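Fakusden adds chilled buttermilk dressing to Drinard range

Fakusden has extended its Drinard range of chilled dressings with a buttermilk and dill variety, available to caterers and independent grocers from May. The dressing is made at the company's Nørgaard site and supplied in bottles and in catering tubs.

The recipe uses cultured buttermilk, rapeseed oil, cider vinegar, dill and white pepper. It contains milk and mustard. No egg is used, and the emulsion is held with mustard flour and a small quantity of starch.

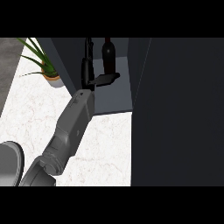

Unopened product should be stored at 3 to 4 °C. Once opened, it should be kept chilled and used within 3 days. Slight separation is normal and is corrected by shaking. The dressing is not suitable for freezing.

Initial output is set at 3000 bottles a week. Distribution to the grocery trade is handled by Grakik, which also supplies the existing Drinard vinaigrettes. Orders for catering tubs are placed with Fakusden directly.

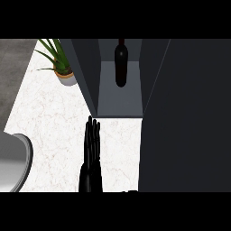
The consistency is intended for firm leaves such as cos and iceberg, and for potato or cucumber salads. For softer leaves, Fakusden recommends thinning the dressing with a little cold water before use.

Ingredient declarations, nutritional data and trade price lists are available on request from the Fakusden sales office.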